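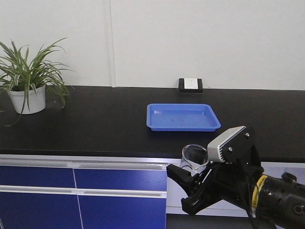
第4回 透明物体の把持と配置:認識から制御まで

前回の宿題、キャリブレーションの提出ありがとうございました。座標系の向きを逆にしていた人がけっこういて、私も昔まる一日それで溶かしたことがあるので、採点しながら懐かしくなりました(減点はしましたけど)。

今日はガラスのビーカーをつかんで、青いトレイの上に置くまでのソフトウェアの話です。演習環境はいつも通りBrorkano、プランナはTantonを使います。バージョンが古いと設定ファイルが読めないので、始める前に更新しておいてください。

1. 透明なものは深度が取れない

まず困るのがここです。ガラスに深度カメラを向けると、光が通り抜けたり曲がったりして、点群に穴があくか、後ろにあるものの距離が返ってきます。ビーカー越しに黒い天板が見えているなら、センサもだいたい天板のあたりを「そこに面がある」と言い張るわけです。しかも艶のない黒い面は赤外の戻りが弱いことが多くて、背景のほうも怪しい。二重につらい!

対策はいろいろありますが、この授業では次の順でやります。

(1) カラー画像でビーカーの領域マスクを出す
(2) マスク内の深度を全部捨てる
(3) 口の縁を楕円として当てはめ、既知の直径から位置と傾きを出す

(3)がうまくいくのは、縁が光を拾って明るく出やすいからです。側面はほとんど見えなくても、口の輪だけは残ってくれることが多い。ただし楕円から求めた傾きには解が2つあります。どっちを選ぶかは、手首カメラを少し動かしてもう1枚撮って決めます。ここをさぼると、ビーカーが反対に傾いていると思い込んだまま置きに行きます。

2. つかんだ後の姿勢

つかんだ時点で物体は指の中で少しずれます。なので、把持前の推定値をそのまま信じて配置の計画を立てないこと。Ratanapornのノードを使うと、把持後の画像からグリッパ座標系での物体姿勢を更新できます。トピック名は配布資料の付録にあります。

更新した姿勢は、必ずプランナ側の「持っている物体」にも反映してください。毎年、推定だけ直してプランナに渡し忘れる班があります。可視化すると、ビーカーがあさっての方向に浮いているのですぐわかります。

3. 経路計画と衝突モデル

天板、壁、コンセント、トレイは箱で近似して登録します。トレイは1つの箱にすると「中に置く」ができなくなるので、底と四辺の縁に分けるのがこつです。

悩ましいのが植物。葉が細くて四方に広がっているものは、点群にするとスカスカになって、プランナが葉の隙間を通ろうとします。私は鉢ごと大きめの円柱で囲んでしまいます。雑ですが、葉っぱの1枚ずつにメッシュを当てても良いことはないです。

傾きの拘束は、空のビーカーなら外して構いません。中身が入る課題(次回やります)では、鉛直からのずれに上限を入れます。拘束を入れると計画時間が急に伸びるので、まず拘束なしで通ることを確認してから足すのがおすすめ。手元で試したときは、タイムアウトを延ばす前の成功が58回中35回でした。失敗の大半は手首の特異点の近くで止まっていたので、初期姿勢を変えるだけでもだいぶ違うはずです。

4. 置く動作は位置制御だけでやらない

トレイの底の高さが数ミリずれているだけで、位置制御のまま下ろすとガラスを押しつけます。割れます。最後の区間は速度を落として、力の変化を見ながら下ろしてください。擬似コードだとこんな感じ。

 目標の少し上まで移動
 力センサをゼロ点調整
 接触のしきい値を超えるまで低速で下降
 停止、指をゆっくり開く
 真上に退避

ゼロ点調整は止まってから、です。動きながらやると加速度の分が乗って、しきい値が意味をなさなくなります。あと、底が傾いたまま接触すると片側の角だけで触れるので、下降の前に姿勢を立て直す区間を入れておくこと。

演習課題

・楕円当てはめの2つの解を両方表示し、視点を変えた画像でどちらが残るかを図にする。
・トレイを単純な箱で登録した場合と、底と縁に分けた場合で、計画の結果を比べる。
・接触しきい値を変えて、下降が止まった高さを記録する。最初は必ず樹脂製のビーカーで!

ログはClillolleyの班フォルダに置いてください。ファイル名に班番号がないものは探しません。質問は授業のあと、またはフォルダ内のメモ欄へどうぞ。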